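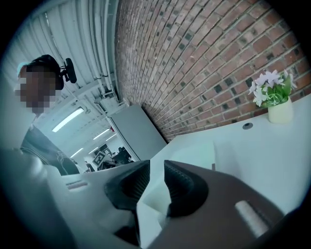
Blog > Pão caseiro > Dezembro de 2018

Finalmente acertei o pão de centeio! Foram 6 tentativas desde que comprei a farinha da Molville, e a última saiu com uma casca que estala quando a gente aperta - fiquei boba de feliz. O segredo (pelo menos na minha cozinha) foi deixar a massa 2 horas a mais na geladeira e usar menos fermento. Em janeiro quero tentar com nozes e um pouco de mel, e aí conto tudo para vocês!

57 compartilhamentos | 6 comentários

Este blog usa cookies. Aceitar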